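# Teaching two arms to wait for each other

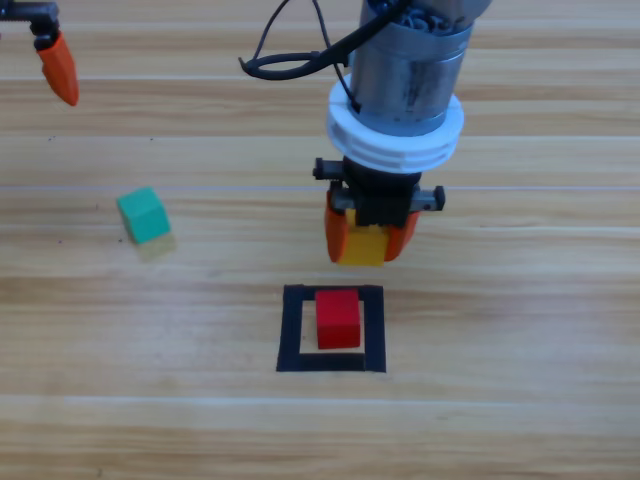 Eilidh Menzies has spent most of the past year on the part of the software that decides when an arm should not move. She works on Kasent, a planner for two-arm stacking and sorting, and she would like people to stop calling it the boring half.

"Everyone asks about the grasping," she says. "The grasp is a small piece of code. The long piece is the one that works out who has the right to be over the table."

Early versions planned both arms together. The planner searched for one joint path covering every joint of both machines, and on a bad day it took longer to plan a move than to carry it out. Niall Carnegie, who wrote that version, is not sentimental about it. "It gave lovely paths," he says. "You just had to go and make a cup of tea first."

Kasent now plans each arm separately and books space in short slots. An arm asks for a volume and a time, and if the other arm has already booked it, the request goes back with the next free slot. The time limit for an answer is 300 milliseconds. After that the arm holds its position and asks again.

Stacking is the standard test. A block has to go on top of another block inside a taped square, and the planner is told only the goal. Menzies likes it because the mistakes are easy to read. "If the height estimate is wrong, you see it in the log straight away – the force reading comes up before the position says it should."

The perception side belongs to Gaetano Morelli. His code finds each block by colour first and then fits a cube to the edges. He had expected colour to be the easy step. "Yellow on pale wood is a pain," he says. "Red is fine. I retuned yellow three times and then gave up on fixed thresholds."

He replaced them with a small model trained on 700 labelled crops. It also reports how sure it is, and the planner uses that figure to decide whether to take a second look before closing the fingers.

The team replays 116 recorded runs against every change before it is merged. Menzies wants more of them to be failures. Carnegie would sooner speed up the replay, which still runs on one machine overnight.

The next job is handing a block from one arm to the other in mid-air. Both arms then need the same space at the same time, and the booking system was written to refuse exactly that. Menzies has a draft of a shared slot, with one arm named as the leader. Carnegie has read it and sent back two pages of comments.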